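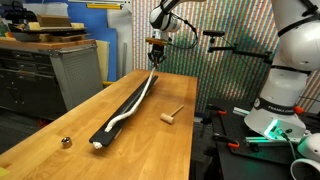

Slide 1: the bench, with a white cable along the black board and the small mallet beside it

Speaker notes: "A Good Bench", Rirkia open workshop evening, May

Hello everyone, thanks for coming out! I'm Yiran, and I get to spend the next 14 minutes on my favourite piece of furniture in the world. Leave slide 1 up while people find seats.

Start with the top. Butcher block, that lovely honey colour. Ask who has one at home in the kitchen (usually a few hands go up). Same idea, lots of strips of wood glued side by side, and it takes a knock so well. You can sand it back and oil it and it's ready for another few years. I could talk about oil for an hour, so Beverley Te Moana has promised to wave at me if I start.

Point to the long black board. I love working on a dark strip when the thing I'm handling is pale. Look how the white cable shows up, every little wave in it! Try the same cable straight on the wood and your eye has to work much harder. Go down to the near end, with the small white connector right at the tip of the board.

Cables, then. This is the bit people write to me about. A cable remembers how it was coiled, so give it length. Lay it out along the bench, let it wander a bit, and don't yank it straight. Hold it near the plug when you're plugging in, never by the middle.

PAUSE, water.

Mallet next. Small wooden head, thin handle, and I'm so fond of these. For persuading a tight joint together you want wood on wood, and gentle taps. Pass round the one from my bag. (Get it back! The Kirui evening kept the last one.)

Metal socket at the left, near the front edge. Short silver thing, catches the light. Tell the Jendau story: 31 sockets in the tray at the start of the day, 30 at the end, and the missing one in my own coat pocket. Small round parts roll. A shallow dish costs next to nothing and I now keep one on every bench.

Clamps, over on the right with the orange handles. Bright handles are a joy, you can find them from across the room.

Beverley takes over for the oil demo. Rags laid flat to dry afterwards, please, never bunched up in the bin.

Questions, then tea at the back. Handouts: nearly 200 printed, so take one for a friend.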